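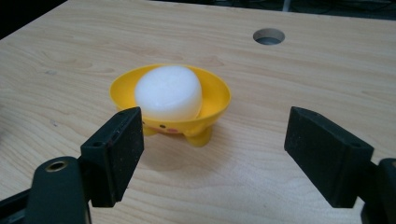 Good morning, everybody, and thank you for coming out on a Saturday to hear me talk about soap dishes and sponges. I've been helping people set up small kitchens and washrooms for a long while now, and the question I get more than any other is where the sponge should live. My answer is always the same, give it a home of its own! It can be a silly home, too. A yellow dish with a little face on the front, two dots for eyes and a bit of pink, standing on its own stubby feet, will do the job as well as anything plain, and I think people are fonder of putting things back when the thing they're putting them back into is looking at them.

(Pause here. Ask who has a dish by the sink at home, and who just leaves the sponge wherever it lands. Let them laugh a bit, they always do.)

Now, feet. I have a soft spot for feet on a dish, and I'll tell you why. My old one at home sat flat on the counter, and every week there was a ring under it that I had to scrub off, and I scrubbed it with the very sponge that had caused it. With feet you get some air underneath, and you can run a cloth under there without picking the whole thing up. Look for a wide opening as well, so you can drop the sponge in with one hand while the other hand is full of forks.

Hiwot Dinsa, who many of you know from the Bellura evenings, asked me last June whether drain holes matter. I said they do if the dish sits over the sink, and if it sits on wood I'd sooner have a solid bottom and tip the water out every evening. She went home and tried both, bless her, and wrote me a very long letter, and we agree on most of it. (Have the letter ready in case she's here. Skip the part about her brother-in-law.)

Let me move on to the surface itself, and I know Farhad Mohammadi wants me to get to this, because he's just put in a new counter and he's worried about every drip. Pale wood is lovely, it makes a small room feel bigger, and it shows everything. Tape leaves something behind, a pan leaves something behind, and you will find specks you can't explain. My advice is to wipe along the grain with a cloth that's barely damp, then go over it again with a dry one, and then leave it alone and go have your coffee.

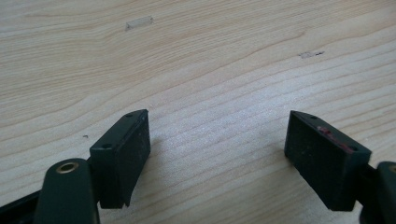

Can I use the rough side of the sponge on a wooden top?
Keep it for the pots. Use the soft side with a drop of dish soap, and if a mark is still there the next day, try a little more soap before you think about sandpaper.

(Two handouts at the back, the short one and the one Youssra typed up. Break for tea after this.)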